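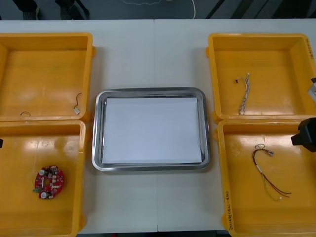

Yellow bins and steel tray on the white table.

Small Electronics Recycling: Proposed Change to Drop-off Rules

Ninurwood_Office
Posted Jan 18, 2018
Residents are advised that the Ninurwood depot proposes to accept loose cables and connectors only if they are separated from other household scrap before arrival. Mixed loads would be charged at the general rate. Comments received in this thread will be forwarded to the district office before the rule takes effect in May.

lesby_tenant
Our building in Lesby has 200 units and one shared collection point. Residents cannot reasonably be expected to sort cords from chargers in a hallway. I request that multi-unit buildings be exempt.

Jastano
I must disagree with the previous poster. The building I manage has placed labeled containers beside the mailboxes, and compliance has been satisfactory. An exemption would pass the cost on to single-family households.

lesby_tenant
Labeled containers require floor space. Our fire inspection does not permit them in the hallway.

woo_street
Would the office clarify whether the limit of 10 pounds per visit remains in force? The printed notice on Woo Street omits it.

Ninurwood_Office
The limit remains in force. The notice will be corrected. The matter of hallway storage has been referred to the district office.

Jastano
I would still oppose a full exemption. A reduced rate may be acceptable.

Contact the Moderators | Copyright Ninurwood Residents Forum | Back to top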